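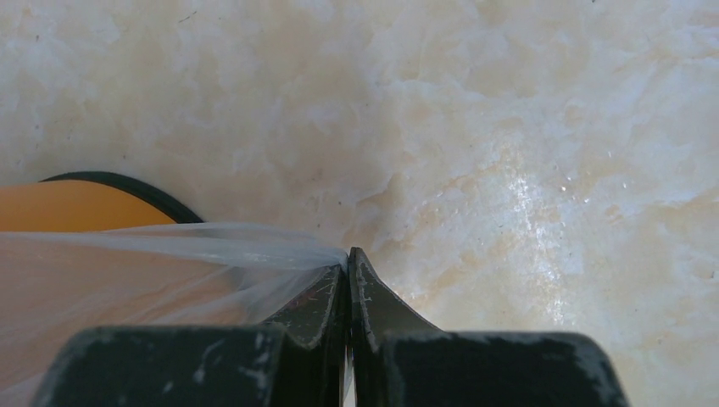 Cillbridge is recruiting bench operators to work beside the Clero handling cells at its repacking site in Grerovstead. The site takes in returned household goods, removes the packaging, checks the items and sends them out again. Until last year all of this was done by hand. The cells now do part of the unpacking, and the post has been rewritten to match. Thin film is the hardest material on the line: a translucent bag, gathered to a twist between the two jaw tips, still spreads out sideways across the left finger block and can hide the item next to it. The jaws themselves show wear lines and small scratches along their edges, and the operator is expected to judge when wear of this sort calls for a change of tips.

Post: Bench Operator (Handling Cells)
Vacancies: 4
Hours: 37 per week, early or late shift
Contract: permanent after probation
Reports to: Shift Lead, Unpacking

What the work consists of

Each operator looks after 2 cells. The operator loads goods on to the bench, starts the cycle, and steps in when the cell stops and asks for help. Stops are logged on a touch screen with a short cause code: film slipped, item not found, item turned, tip worn, other. A free text box is provided and should be used where the code does not fit.

Between stops the operator inspects items the cell has released. Lids, pans and other rimmed items are checked for chips, marks and missing parts. Inspection remains a manual task and there is no plan to change this during the current contract with Carré, the customer for most of the kitchen lines.

At the end of the shift the operator clears waste film, wipes down the bench and both fingers, and writes the handover note.

What has changed from the previous post

The old post was measured in units per hour. That target has been removed. Operators no longer cut or pull film for a full shift, and the number of reported wrist complaints has fallen. Walking has increased, as has time spent on the screen. Waiting for a cell to stop is now part of the job and is paid as working time. Some applicants will find this harder than steady manual work, and the trial shift is intended to let them find out.

The site employed 172 people when the cells were installed. No post was ended because of them, but 92 job descriptions were altered and six people chose to move to goods-in. 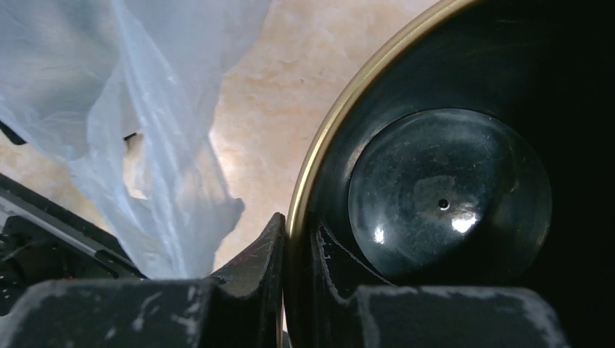 One operator's comment in the January staff survey was that the hands get less tired and the head gets more tired, and that the advert ought to say so. The same reply asked for a second person on the late shift when film goods are running, so that breaks do not depend on the cells behaving. This has been in place since the spring rota.

Requirements

Able to stand for long periods and lift up to 12 kg
Good near vision, with glasses if needed
Able to write a clear short note in English
Willing to isolate a cell and wait for the technician when told to

No experience with robots is required. Training takes three weeks and is given on shift at full pay. Operators do not program the cells.

How to apply

Forms are available from the Grerovstead gatehouse or by post. A CV is not needed. Trial shifts are held on Thursday from 13:30 and are paid. Safety shoes are supplied; please state your size on the form.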